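Section 4: Searching the Kurkbridge parish registers

Before you begin, put the kettle on and give yourself a good hour. The Kurkbridge collection holds 2,477 baptisms and 591 burials, and the old clerks spelled the same family three ways on one page.

1. Open the Registers tab and choose Baptisms or Burials.
2. Type the surname as you know it, then tick Sound-alike. A search for Konen will bring up Conan and Koonin too, which is just what you want!
3. Set your years generously, ten either side if you can bear it.
4. Click the page number to see the clerk's own handwriting.

Note: Results stop at 3,000 lines. Narrow the years if you reach that. 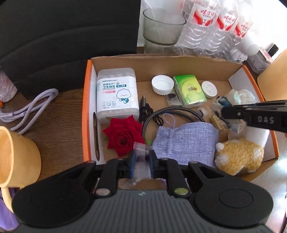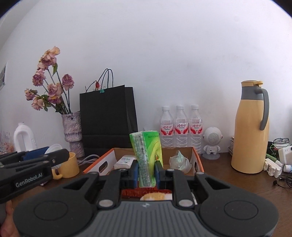 According to one reader's comment on this section, the Disness entries are filed under the mother's village before the boundary moved, so anyone stuck should try Barros as well, and it took two evenings to work that out.

5. Save each entry to your folder with the clerk's spelling left alone. Your own reading goes in the Notes box.

Caution: Folio 214 was bound upside down and its dates run backwards. Please check the year at the head of the page before you copy anything into your family tree.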